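The Condolence Card

The card for Torbjørn Bakke went around on a Monday and came back to my desk with a problem. Shazia Awan had written "Congratulations, you earned it!" across the middle in green ink, with a small balloon.

Torbjørn's aunt had died. The other envelope, the one with the champagne glass on the front, was for Hina Butt, who had been made regional manager and who, I discovered on opening it, was in the thoughts and prayers of the entire billing department.

I should explain that at Denura the cards were my job. It wasn't in my contract, which said "contracts administrator," but I had once, in my first week, bought a birthday card without being asked, and a thing like that follows you. I had a drawer. I had sympathy, retirement, new baby, and a blank one with a heron on it for situations.

"Did you put them in the wrong envelopes?" asked Uzma Gondal, who had the desk across from mine and a gift for the obvious.

"I put them in the same color envelopes," I said. "It's different."

"Is it?"

I went to find Shazia. She was on the phone with Zilletti, who had been disputing the same invoice since September, and she held up one finger, then kept it up for so long that I sat down. When she finally hung up I showed her the card.

"But it says 'With Sympathy' on the front," she said.

"Yes."

"I thought it was a joke. Because of the hours." She looked at the balloon. "Oh no. Whose aunt?"

We tried to fix it. A balloon can be turned into a flower if you are patient and have the same green pen, but "you earned it" does not turn into anything. Uzma suggested a sticker. Shazia suggested I buy new cards and forge all the signatures, and then seemed a little hurt when I said I could do most of them already.

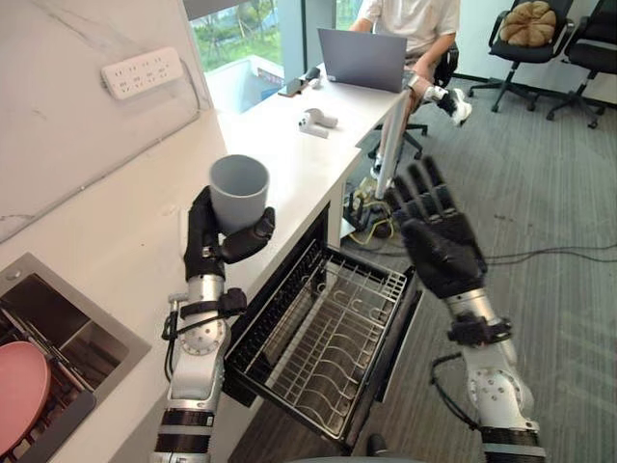 By lunch I had bought two fresh cards and was carrying them from desk to desk myself, one at a time, like a waiter with a nervous stomach. I said the name out loud to each person. I said "sad" or "happy" as I handed over the pen. Most people took this well. Orathai Sriwong, who ran the whole floor and who signed everything with a single letter O, put down her sandwich and asked whether I felt the company was communicating clearly.

I said I felt it was communicating a great deal.

"Hm," said Orathai, and signed her O. On the sympathy card it looked like a small open mouth.

So that was done. I sealed both envelopes, wrote the names on the front in capital letters, and put Hina's on her keyboard. Torbjørn was due back the next morning. I left his leaning against his monitor and went home feeling, for the first time that day, like a person who could be trusted with stationery.

What I had not done was throw away the first two.

Torbjørn came in early. By the time I got there he had his coat off and both sympathy cards open in front of him, the good one and the one with the balloon. I have never learned who brought it over. I suspect the mail cart, which has always had initiative.

"Torbjørn," I said. "I am so sorry. About your aunt, and also about that."

He kept looking at it. He was a large, quiet man from the Soria account, and in five years I had heard him laugh only once, at a fire drill.

"She was 44 when she took me in," he said. "I was a terrible child. I put a fish in her piano." He tapped the green ink with one finger. "She left me the piano."

I waited.

"It still smells," he said. "You earned it. That's right. That's exactly what she would have written."

Then he laughed, a real one, loud enough that Uzma stood up to see if we were evacuating. He pinned the card to the wall over his desk, next to the Magsi price list and the holiday schedule. The other one, the correct one, with everybody's careful handwriting and Orathai's little O, he put in a drawer.

Shazia came by later to apologize and found herself thanked, at length, with a handshake. She walked back past my desk looking thoughtful.

"You know," she said, "if you ever want me to do more of the writing."

I gave her the heron.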